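3.2. Material y disposición de las piezas

El segundo bloque del estudio se dedicó a las cocinas de juguete de tonos pastel, que en el inventario de Torkholm forman una categoría propia. Siguiendo el criterio de Zou y Xiao, se distinguió entre piezas sueltas (cazos, tapas, cubiertos) y piezas de base, en las que varios elementos comparten una misma plataforma. Las primeras se guardan en cajones; las segundas permanecen montadas sobre la mesa gris de la sala de Kellport, donde se fotografiaron. 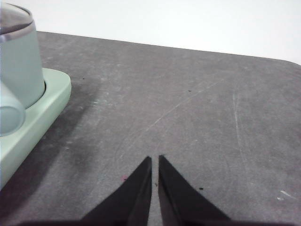 La clasificación se hizo por forma y por acabado, sin tener en cuenta el precio ni el año de fabricación. De las 300 fichas revisadas, 50 correspondían a piezas de base, y en 20 de ellas el color dominante era un verde claro. En este subgrupo, los brillos metálicos se reservan a detalles pequeños, como asas o bandas, mientras que los cuerpos conservan el tono pastel. Los contornos son redondeados, rasgo que Xiao relaciona con los pequeños electrodomésticos de sobremesa. La figura 2 recoge una pieza de este tipo, con la plancha y el cazo sobre una base común.

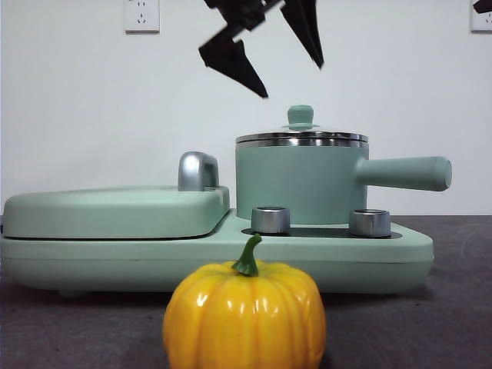
Figura 2. Cocina de juguete verde menta: tapa de la plancha cerrada, con asa plateada, y cazo a la derecha.

La plancha y el cazo se registraron en una sola ficha, con una entrada secundaria para cada elemento. En el catálogo de Taipe, en cambio, los cazos figuran siempre aparte, lo que obligó a unificar los códigos antes de comparar ambas colecciones (véase el apartado 3.3).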